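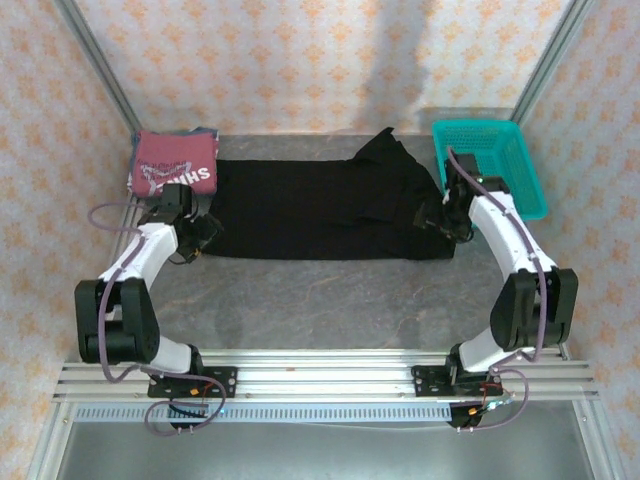 双臂遥操作叠衣服:几条省力的小窍门

最近迷上了教机械臂叠衣服,真的太好玩了!下面这些是我和Ilham Slaoui在Avach工作间里一点点攒下来的,想到哪儿写到哪儿,刚入门的朋友可以挑着用。

先练手,再录制。刚握上主手的时候,谁都会抓得太猛。拿一件旧T恤,左右手各捏一个角,提起、放下,来回做上14遍,等两边能同时离开桌面了再按录制键。

黑衣服要格外小心。深色布料的褶子在画面里很难分辨,我习惯把台灯挪到侧面,让褶子带出一点影子,夹爪往哪儿落就清楚多了。

夹布别夹太深,指尖进去一点点就够。夹深了松手时容易把布带起来,刚铺平的边又皱回去(我在这上面栽过好多次)。

叠好的放一边,待处理的放中间,筐子靠里摆,这样两只手臂的活动范围都照顾到了。 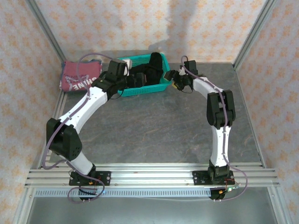

往筐里放衣服也有讲究:两只夹爪先一起抬过筐沿,再慢慢往下送,到位以后一只先松,另一只停一拍再松。两只同时撒手,衣服常常会歪到一边去。Beathag MacKinnon的办法是心里默数“一、二”,我试了,特别管用!

录坏了怎么办?小失误别急着删。夹滑了再夹一次,这种带补救动作的片段我会单独存一个文件夹,训练时掺一点进去。中途发呆、手停在半空的那种就删掉吧。

每一条开头,筐和衣服都稍微换个位置、转个角度。我们四月那批一共录了200条,前面31条筐子一动没动,后来全部重录,心疼啊……

线缆和软管用扎带固定在臂杆上,肘部多留一点余量,开录前把每个关节都转到头试一遍。

还有,录上6条就歇会儿,喝口水,甩甩手腕。手一酸动作就发飘,机器会原样学过去。

下回想试试叠毛巾,有经验的朋友欢迎留言!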